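Home Services Storage Rates Packing Advice FAQ Contact

Packing and sealing cartons for storage: frequently asked questions

These answers apply to household and small business customers of Plisteck storage sites. They were last revised on 07/04/2022 by Bilal Awad and replace the January sheet.

Which cartons may I use?

Any clean double-wall carton with all four flaps intact. Single-wall cartons are accepted for bedding and clothing only. Cartons from the Momen range can be bought at reception and are supplied flat. Used food cartons are refused on hygiene grounds.

What kind of tape do you recommend?

Brown packing tape with a polypropylene backing is suitable for most cartons. Masking tape and household sticky tape are not strong enough and will lift within weeks. Keep spare rolls on edge or flat in a dry room, away from radiators and direct sun, as the adhesive degrades with heat.
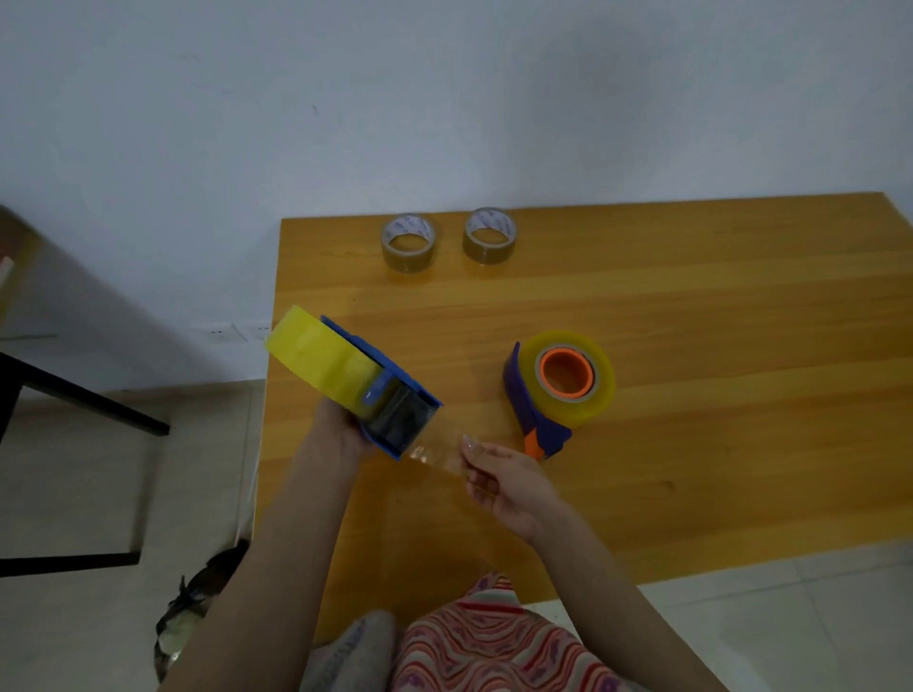
Two rolls of brown packing tape.

How should a carton be sealed?

Fold the short flaps first, then the long flaps. Run one strip along the centre seam and continue it at least 70 mm down each end. Turn the carton over and repeat. For books, tools or crockery, add one strip across each open edge at both ends, so that the tape forms an H. Press the whole length down firmly by hand. Tape applied over dust or loose paper fibre will not hold.

Can I use coloured tape?

Yes. Colour is useful where one unit holds goods from several rooms or departments. The system is up to you, but write it down and keep a copy outside the unit. A common arrangement is brown for general goods and one bright colour for anything that must come out first. 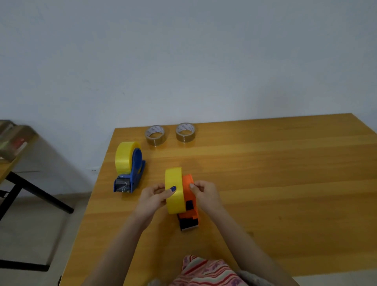 Cartons in a shared unit must be identifiable from the aisle without being moved. A label on the end face satisfies this rule, and a strip of coloured tape beside the label makes it quicker to find. Yellow, like the roll in the blue dispenser, stands out well against plain brown board and brown tape. Red tape is reserved for cartons our staff have set aside for inspection.

How are the unit sizes and limits set?

Standard units at the Jacobs Road site have a floor limit of 1,000 kg. Ground-floor units have a limit of 2,000 kg. No single carton should weigh more than 20 kg. Place heavy cartons at the bottom and leave a gap of 50 mm from the outer wall for air to pass.
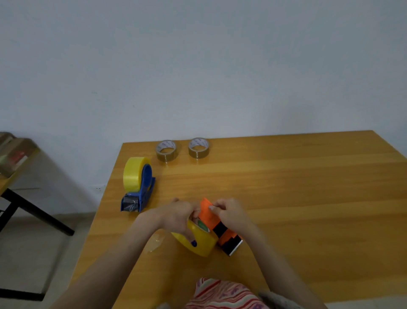 If your goods are likely to exceed the limit, ask for a second unit before delivery. Overloaded units have to be partly emptied at the customer's expense.

The tape keeps slipping back onto the roll. What should I do?

Slipping usually means that the roll has been fitted the wrong way round or that the free end is too short. The adhesive side must face the carton when the dispenser is drawn along the seam.

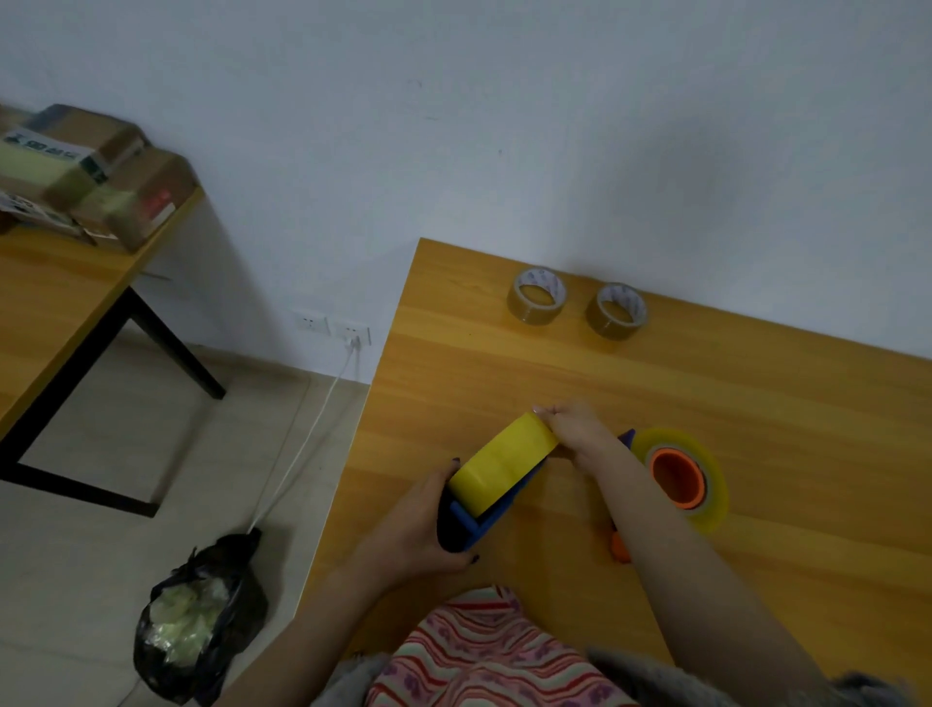 Dispensers differ in detail, so check the maker's leaflet before fitting a new roll. Keep fingers clear of the blade throughout. It is easier to manage with both hands, one gripping the dispenser and the other at the roll with the fingertips on the loose end. Leave a short tail past the blade after each cut.

Do you sell dispensers?

Reception stocks the Brultemer hand dispenser. Replacement blades are kept behind the counter and must be asked for.

Who deals with damaged cartons?

Report damage to Qusai Bataineh at the site office within two working days of finding it. Give the unit number and the carton label, and do not reseal the carton until it has been inspected.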